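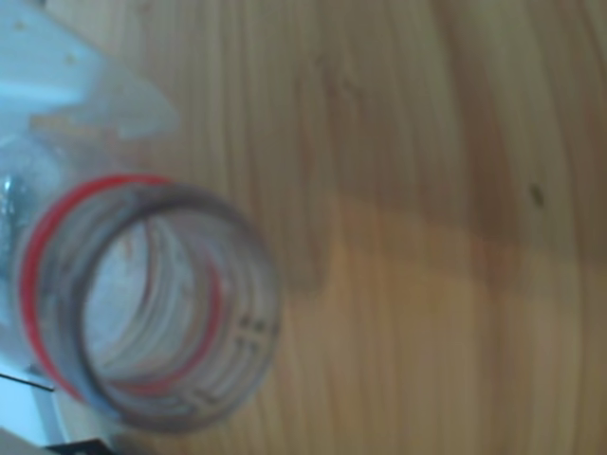 Let Them Spend a Whole Semester on a Bottle

September
By the evening coach, Cheetham Robotics Club

I had the conversation again last week, the one in the parking lot. A dad I like very much asked me what the kids were working on this year, and I said picking up a plastic bottle, and he nodded and waited, and I realized he was waiting for the rest of it. And then what? Does it pour? Does it go around an obstacle course with the bottle? Is there a team we're playing against?

No, it picks up the bottle. Sometimes it puts it back down. That's the project, and I think it's the best one we've ever run, and I'd like to make the case for it here where I can't be interrupted by someone's little brother needing the bathroom.

Some background for people who don't have a kid in the club. For years we did the Dostley Challenge like every other club in the county. If you've never been, it's a big noisy day in a gym, and it's a lot of fun! There are foam blocks and ramps and a game that changes every season, and the kids make buttons and dye their hair. I have a box of the T-shirts. I'm not here to tell anybody to stop going. But after enough seasons of it I started to notice what our kids were learning, and a good chunk of it was how to win that particular game. The blocks are always the same block. They're the same weight and the same color, and they sit on the same taped square waiting for you. You can write a program that closes its eyes and drives forward so many inches and grabs, and if you've measured right it works all day long. We had a robot do exactly that and take home a trophy. The kids knew it was a trick, too. One of them told me on the bus that if somebody had bumped the table we would've been sunk.

I thought about that bus ride all summer.

So last spring we bought a secondhand Hernus arm (small one, desktop size, one joint that squeaks no matter what we put on it) with the money that would have gone to entry fees and the hotel, and I asked the kids to pick something from their own kitchens. They picked a bottle. I think they picked it because it seemed easy and they wanted to get to the good stuff by Halloween.

Oh, the poor things.

A clear plastic bottle is a rotten object if you're a robot. You can see straight through it, for starters, so the camera sees the table, and a bit of glare, and whatever happens to be on the far side. If your table has wood grain then your bottle has wood grain. It's round, so it rolls. It's light, so it scoots when you touch it. Squeeze an empty one too hard and it buckles and pops out of the gripper, and if you squeeze too gently it just sort of slithers away. Put the cap on and it's one thing. Take the cap off and it's stiff at the neck and floppy everywhere else and the whole plan needs rethinking. Standing up is different from lying down, and lying down with the mouth toward you is different from lying down with the mouth away. I've drunk out of these things my entire life and I had never once considered any of that.

The kids hadn't either, and watching them find out was worth the price of the arm. In the first month they did what everyone does and wrote rules. If it looks like this, go there. The rules worked great until the sun went down, which in a room with west windows happens right in the middle of our meeting. Then they decided to try teaching it by demonstration, where you steer the arm through the job yourself over and over and save every run, and the software tries to find the pattern. Which means a lot of runs! We set a goal of 2000, and the kids hit it and kept going, and when we packed up for the summer the log stood at 2312.

I know what that sounds like. It sounds like child labor with snacks. A couple of parents said so, nicely, and I want to take the complaint seriously, since it's the strongest one there is. Isn't it boring? Isn't the point of a club to get kids excited?

Well, yes, some evenings are boring. There was one where we did 39 runs in a row and every one of them looked the same to me, and I had a headache by the end, and so did the kid at the controls. But I've been around long enough to tell the difference between a kid who's bored and done and a kid who's bored and thinking. The second kind starts noticing things. Around the middle of all that repetition somebody asked why we always set the bottle down in the same spot. Good question! We weren't supposed to, we'd agreed to move it around, but people are lazy and our hands kept going back to the middle of the table. So the arm had gotten terrific at the middle of the table and hopeless at the edges. It had learned our laziness. I could have given them a lecture on biased data with slides and everything, and it would've gone in one ear and out the other. They found it themselves and they were furious, and they made a chart and taped it to the wall, and now nobody's allowed to start a run without checking the chart. I didn't suggest the chart. I wasn't even in the room.

Then there's the blur. The camera out on the wrist of our arm can't focus up close, so when the gripper gets near the bottle the view goes all to mush. I was ready to spend money on it. The kids asked to leave it alone for a while and see if it mattered, and we had a real argument about it, a good one, that lasted two meetings and spilled into the group chat. One side said a robot ought to have a picture at least as nice as a phone's. The other side said you don't look at your own fingers when you pick up a cup, so how much does it really need at the last second? I still don't know who's right, and I like that they know I don't know. At a competition there's a rule book and a judge's table and somebody in a striped shirt who has the answer. With the bottle I can't look it up. I've got the same information they do, and a worse attention span.

And I do think that matters more than the trophies. So much of school is set up so that the adult already has the answer in a drawer. The kids are smart, they can smell it, and they spend their energy guessing what's in the drawer. Give them something that's a real pain for everyone and they behave differently. They argue with each other instead of looking at me. They also fail in front of each other a lot, cheerfully, and I wish I'd had some of that at their age instead of waiting till my thirties to get used to it.

The other complaint I hear is about colleges. (It's always colleges.) A parent will point out that a Dostley medal goes on an application and a bottle doesn't. Fair enough, I can't promise anything there. I don't sit on those panels and I've got no idea what they like. What I can say is that one of our older kids had to talk about a project for a summer job at the Jollmont recycling center, and she talked about the bottle for so long that they had to stop her. They sort bottles at Jollmont, all day, by machine and by hand, and apparently the people there had plenty to say about clear plastic themselves. She got the job. One story isn't evidence, and the kids would be the first to tell me so, they've gotten very annoying about sample size.

I'll admit to what we lost. We lost the big day. There's nothing on the calendar to be nervous about, and being nervous together is part of what makes a club feel like a club. Eight kids left us for the team across town, and I don't blame them, some people need a scoreboard and I was one of those people in high school. We've tried holding an open evening, where families come in and set the bottle down anywhere they like and the arm has a go at it, and that helped some. Grandparents are brutal at it. They put it right on the corner with the neck hanging over. If anyone has a better idea for giving a slow project a big day, please write to me, because I'm stuck.

But if you run a club, or you're thinking of starting one in a basement or a library or wherever they'll let you have a key, I'd ask you to think about skipping the kit with the foam pieces for one year. Pick something out of the recycling. Pick one thing. Let it be harder than you expected and let it go on longer than feels polite. When a parent asks and then what, you can send them to me.

We start back up this month, same room, same squeaky joint. The kids voted over the summer on whether to move on to a new object, and I had my money on a sock. They voted to stay with the bottle. They want to try it with water in it. I've put in a request for towels.

14 comments | Shared 22 times

Cheetham Robotics Club | Contact the coaches | © Cheetham Robotics Club, all rights reserved | Back to top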